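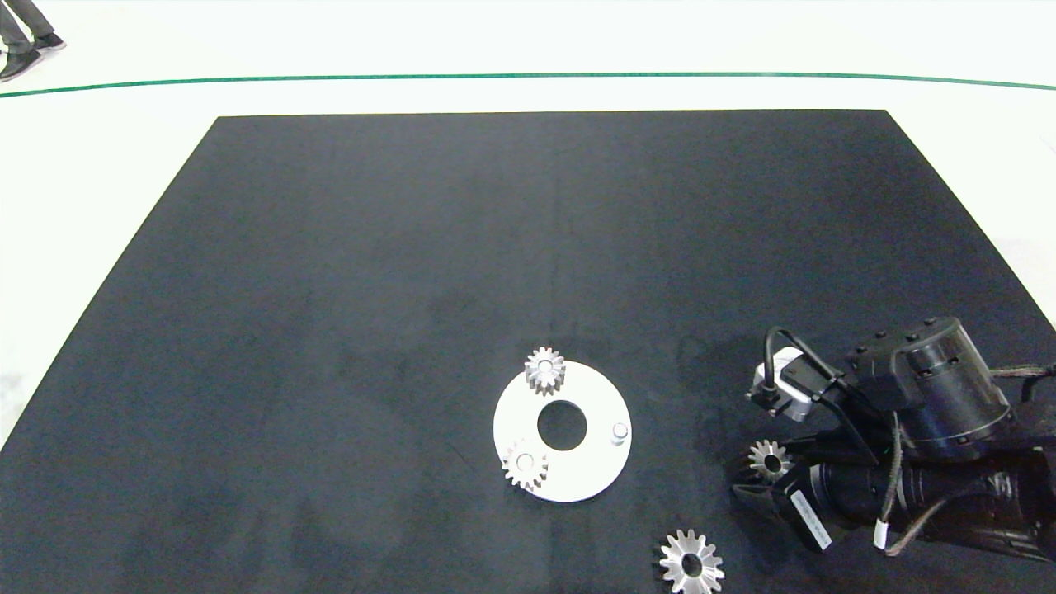 Rubber and foam mats are the most neglected things in any house, I think, and mine were no better treated than anybody else's until we moved to Sosdale and I had a proper utility room to be proud of. We wipe the worktops twice a day and then stand on the same grubby mat for years! A dark one is a terror for showing every little mark, and if yours is charcoal grey on a pale floor, with faint smudges and lighter scuffed patches in the middle, you'll know just what I mean. Take heart, because most of it will come up with a bucket and a bit of patience.

Start by taking the mat outside and giving it a good shake, then hang it over a wall or a sturdy line and brush both sides. I know it's tempting to go straight in with the water (I did it for years) but grit and water make a sort of paste, and you'll only be rubbing it in. A stiff hand brush is fine for rubber. For foam, use something softer, an old nail brush or the like.

Next, warm water and a small squirt of washing-up liquid. Go easy — too much soap leaves a film, the film goes slippery, and dirt sticks to it twice as fast. Work in circles from the middle outwards and rinse until the water runs clear. Two rinses usually do it for me, though the big mat by the back door sometimes wants another.

SCUFFS

Pale scuffs are often only rubbed-off shoe sole or dried polish. Try a clean pencil rubber first. If that does nothing, make a paste of bicarbonate of soda and a few drops of water, leave it on while you have a cup of tea, and wipe it away with a damp cloth. Where the surface itself has worn I'm afraid it stays worn, and you may as well turn the mat round so that the tired part sits somewhere less noticeable.

DRYING

Never on a radiator. I ruined a lovely Ostard mat that way one February and it curled up like old toast. Lay it flat in the shade, or stand it in the bath, and turn it over when the top is dry. Mop the floor while the mat is up, too, and let that dry before you put anything back down.

If the corners do curl, roll the mat the opposite way, tie it loosely with string and leave it overnight. Heavy books on the corners help as well — my old seed catalogues have never been so useful.

Filed under: Floors & Mats, Spring Cleaning

Home | Kitchen | Laundry | Shed & Workshop | Ask a Question

© Majimbun Household Hints | Contact us | Back to top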